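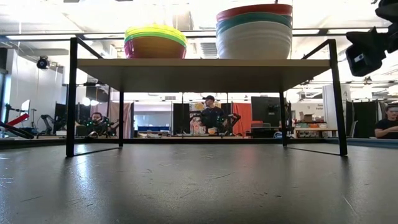

Stacked bowls on a small shelf with a wooden top.

Section 4: Setting up your first cash flow forecast

Welcome to the bit we love most! By now you should have Canen installed and your opening details saved (see Section 3 if not). Next you'll build a forecast that shows what's coming into your business, what's going out and how much is left at the end of each month. Set aside 30 minutes and have your latest bank statement handy.

Starting the forecast

1. Open Canen and choose Forecasts from the left-hand menu, then New.

2. Give the forecast a name you'll recognise later. We've called ours Stadstead Shop, but anything up to 80 characters will do.

3. Pick the first month. We've gone for February, and you can begin in any month you like, even halfway through your tax year.

4. Type your opening bank balance into the top box. Ours is £1,702. Use the figure on your statement, pennies and all.

Note: If you're overdrawn, put a minus sign in front of the figure. Canen shows it in red.

Adding money in

5. Click Add income and enter each kind of sale on its own line. Lumping everything together works, but separate lines make the charts so much more useful!

6. For each line, choose when customers really pay you. If you send an invoice in February and it's normally paid a month later, set Delay to one month and watch the figure hop across to March.

Caution: Don't enter loans as sales. Use the Funding tab, or your profit figure will be too high.

Adding money out

7. Click Add costs and work through your regular bills: rent, wages, stock, insurance, phone.

8. Tick Repeat for anything that leaves the account every month. For yearly bills, tick Once and choose the month.

9. Add your tax payments under Tax. (It's very easy to leave these until last and then forget them.)

Checking the result

10. Press Calculate. The closing balance appears along the bottom row, and in our Stadstead forecast the first month ends on £1,533. Each closing balance becomes the next month's opening one, so you only ever type it in once.

11. Look along the row for any red months. Click one and Canen lists the biggest payments in it, largest first – brilliant for spotting a bill you could spread out.

12. Press Save.

Note: Forecasts made in Droltard can be brought in through File, Import. Delays don't carry over, so repeat step 6 for each income line.

Caution: Deleting a forecast also deletes its charts. Export a copy first if your bank or accountant may want to see it.

If you use the Warraich invoicing add-on, go to Section 5 to link it up. Otherwise, skip to Section 6 and start playing with the charts!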